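7. Recording a garment set in Protora

The sales sheet says 80 takes will teach the Jaro arm to fold. Treat that as a starting point. Our first 80 taught it very little.

1. Close both fingers, then zero the grip in the Pasico panel.
2. Lay out the garment. Vary the heap between takes - people get tidy without noticing.
3. Press Record, pinch one edge and lift slowly.
4. Press Stop, then mark the take Good, Poor or Bin.

Caution: keep hands off the table while the arm is live.

Note: the automatic score rates smooth movement, so a neat miss can pass. Watch the wrist view yourself.

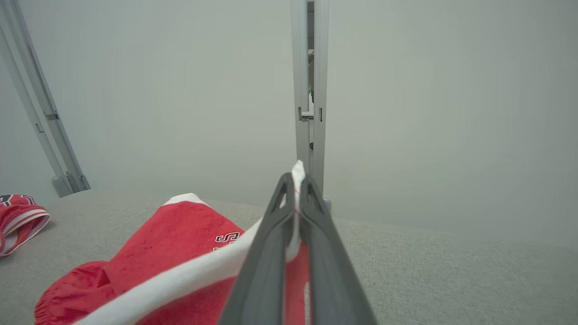 Keep the Poor takes as well. The manual setting "Drop below 2" throws them out, and we doubt that helps.

5. Export the set before you change garments.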